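3.2 Belts and belt loops

Of all the garment tasks we looked at, threading a belt was the one we kept coming back to. It looks simple and is full of small surprises! A woven belt bends easily along its length, yet its leather tip stays stiff, so the two parts ask for different handling. The loop adds its own trouble: it tends to lie flat on the denim and has to be lifted before anything will pass under it.
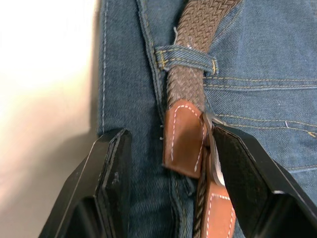
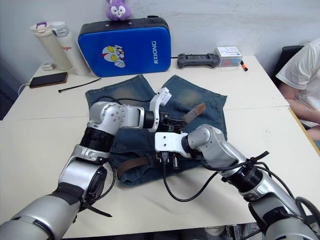
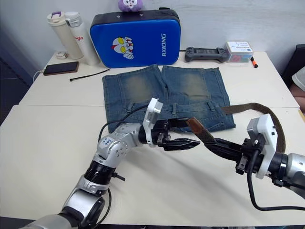 Figure 2. Blue denim and a brown belt, at close range and on the white tabletop.

We split the task into 2 phases, feeding the tip under a loop and then drawing the slack through. Feeding is by far the more interesting phase. A tip that meets the loop at a slant catches on the stitching, and the waistband bunches up behind it. Drawing is quicker, but a hard pull drags the whole garment along the table.

Nazar Antoniuk went through the 1,780 threading attempts in the Kobzar set and marked where each one stalled. We then picked 200 of them for a closer reading, and were delighted by how much the fabric itself explains. Soft, faded denim folds under the tip, while newer cloth holds the loop open a little longer. Section 3.3 takes up the same question for drawstrings.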